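The underside of the seat is part of the job

Print this article | E-mail this article

Thursday, February 27, 2025

Most written cleaning procedures for a toilet deal with the bowl and stop there. The seat gets one line, usually "wipe seat", and the underside gets none. I think that is an error of sequence as much as of thoroughness.

The lifted seat should be step one. With the ring down, a brush cannot be worked under the rim at a useful angle, and the handle knocks the seat on each stroke. With the ring up, the brush head reaches the full circle of the bowl and the bumpers are exposed for the cloth that follows.

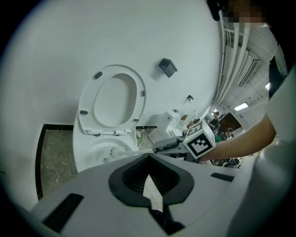

Bumpers deserve their own line on the sheet. They are small, they are rubber, and they meet the rim every time the seat comes down. Grime collects at the edge of each one, where a flat wipe passes over it. A folded cloth corner, turned once around each bumper, is enough. The hinges want the same treatment.

The brush is the other weak point. A long handle keeps the hand clear of the bowl, but it also encourages short, lazy strokes at the front. Work the back first, then the sides, then the front -- and let the head drain over the bowl before it goes back in its holder. A brush put away dripping leaves a puddle that someone mops later.

The Bresora checklist I was handed in September ran to 17 items, three of them on mirrors. I have nothing against mirrors. I would trade two of those lines for the seat underside and the hinges, and keep the sheet the same length.

Recent columns
Grout: the colour is not the problem
Stiltville washrooms, one year on
Why I stopped buying scented cleaner
Pistlow mop heads compared

Contact us | Copyright 2025 Tse Building Care Review | Back to top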